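Handheld Gripper Care - Frequently Asked Questions
Tasdale field kit, home tasks
Last updated 7 Oct 2022

Who should read this page?
Anyone who has signed out a Tasdale handheld gripper for bedding and laundry tasks. Kits used at the Merdale workshop are looked after by the bench staff and have their own sheet.

What do I check before the first session of the day?
Open the fingers all the way and let them close on their own. Both should move at the same speed and the pads should meet along their full length. Then look at the bolts on each finger. If one has backed out, snug it with the small hex key from the lid pocket. Do not lean on it - the housing threads strip easily.

The pads look dull. Do I need new ones?
Probably not. Lint and skin oil fill the texture and the pads start to slide on cotton. Wipe them with a damp cloth, let them air dry and try again. Replace them when the texture is worn smooth or an edge lifts. Always change both pads, even if one still looks good.

Can I use alcohol on the pads?
No. It hardens them. Water with a drop of dish soap is fine.

How should I hold the gripper over a bed?
Start with the fingers fully open and come down from above the fold you want. Keep your own fingertips back from the opening as the fingers close.
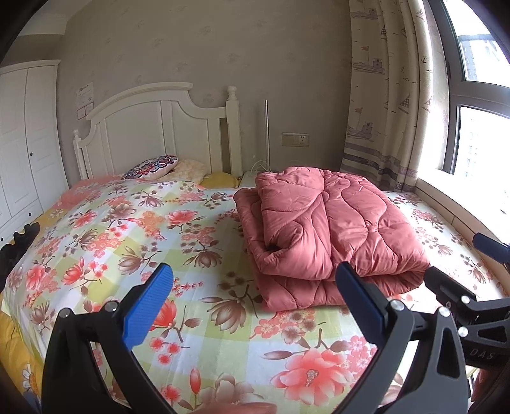 Thick items such as quilts need the full opening. If you start half closed, the pads push the top layer away and you end up gripping air. Thin sheets are easier if you pinch up a ridge with the pads and lift from there.

One finger lags behind the other. What now?
Check for thread wound around the joint. Pull it out with tweezers, never a blade. If the lag is still there, stop using the kit and log it as fault 73.

The side bracket has some play in it. Is that a problem?
Yes. Any play there throws off the calibration. Tighten both screws a little at a time, going back and forth between them, then run the calibration again before you record anything.

How often does it need calibration?
Every 300 grasps, and after any drop, pad change or bracket adjustment. The Danko app keeps the count for you. Kits issued before January still have the old app, so write the number in the log.

Where do I get spare parts?
Pads and screws come from the Prondow parts shelf. The pad set is part 411 and has 2 pads in it. Zdeňka Jelínek handles mail orders.

Who do I contact about a repair?
Danica Dvořáček. Send the kit number, the fault number and a short note on what you were picking up at the time. Do not open the finger housings yourself.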